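The wardrobe that stopped growing

Fatima Nel has bought three items of clothing since last October. One was a winter coat, one was a pair of socks and one was a T-shirt she says she did not need.

She runs a mending table at Treltbridge market, where people bring torn seams and broken zips. Most repairs cost less than £10. The busiest rail holds plain tops, the sort that get worn at home and at work until the collar gives out.

"People apologise for bringing me a T-shirt," she says. "They think it has to be a good coat. But the T-shirt is the thing they wear every day."

A dark printed T-shirt is a fair test of how someone treats their clothes. The print usually goes before the cloth does, and a hot wash speeds that up. Nel turns hers inside out, washes at a low temperature and dries them on a line.

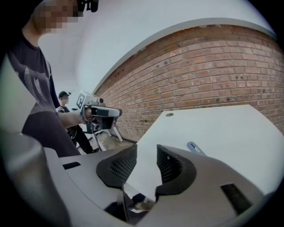
What a cheap top costs

Nel used to keep 100 garments in a spare room. She got down to 50 by taking out anything that no longer fitted, then anything she had to iron before she could face wearing it. The rest she sold through Furkik, a local swap shop, or cut up for patches.

She does not think everyone should do the same. Her sister has twice as many clothes and wears all of them. What matters to Nel is how often a thing comes out of the drawer – a £3 top worn twice is dear, and an old grey one worn every week is not.

Dark colours help, she says. They hide small repairs, and a darn under the arm will pass without comment. Shoes are harder. She resoles leather pairs but has given up on most trainers, where the glue fails and the foam goes flat.
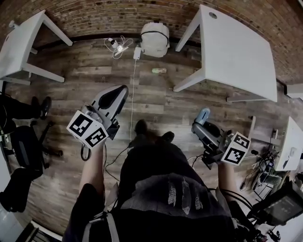 STYLE & HOME

Her advice for a first repair is to pick something you would wear in front of friends but would not mind spoiling. Match the thread in daylight, and go a shade darker if you cannot find the right one. Knot it twice on the inside.

The mending table is open every market morning until noon. Zips need to be left overnight.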